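Dicas da casa: limpar o quadro branco (e será que um robô já faz isto por nós?)

Confesso que adoro um quadro branco bem limpo! Temos um na cozinha para a lista de compras e outro na oficina, e de há uns meses para cá ando fascinada com a pergunta que a minha amiga Davina Tosh me fez: quando é que uma máquina trata disto sozinha?

Primeiro, o que resulta cá em casa.

Pano de microfibra seco, sempre antes de qualquer líquido. Passar de cima para baixo, em faixas que se sobrepõem um bocadinho.

Para tinta antiga, riscar por cima com um marcador novo, contar até 20 e limpar logo. Parece magia!

Se ficar sombra, álcool num canto do pano (pouco!) e secar com outro. Convém experimentar primeiro numa pontinha do quadro.

Nada de palha de aço nem do lado verde da esponja. Um quadro riscado agarra a tinta e depois não há volta a dar.

Agora os robôs. O Rory Carnegie, que trabalha na oficina Forsyth, passou quase 2 horas a explicar-me porque é que limpar um quadro é tão complicado para uma máquina, e eu podia ter ficado outras tantas a ouvir. Carregar de menos deixa a tinta, carregar de mais empurra o quadro pela mesa fora. E depois há a questão de ver: um traço azul já muito sumido, uns pontinhos castanhos, uma mancha cinzenta sobre branco baço. 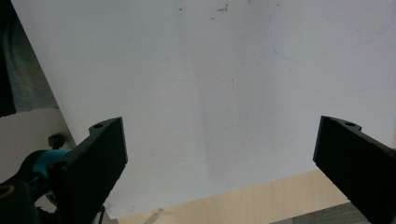 Nós resolvemos isso com a unha e um olhar de lado contra a luz, sem pensar. Uma máquina tem de aprender a distinguir sujidade de sombra, e o Rory fala em 200 repetições só para começar a ver progressos numa tarefa destas. Mesmo assim estou otimista! Passar o pano numa superfície plana e bem presa já me parece ao alcance; insistir só onde é preciso, e saber quando parar, ainda vai demorar.

Até lá, um truque para quadros soltos: pôr um pano húmido dobrado por baixo, para não fugirem enquanto se esfrega. E lavem os panos sem amaciador, que deixa película e borra tudo na vez seguinte.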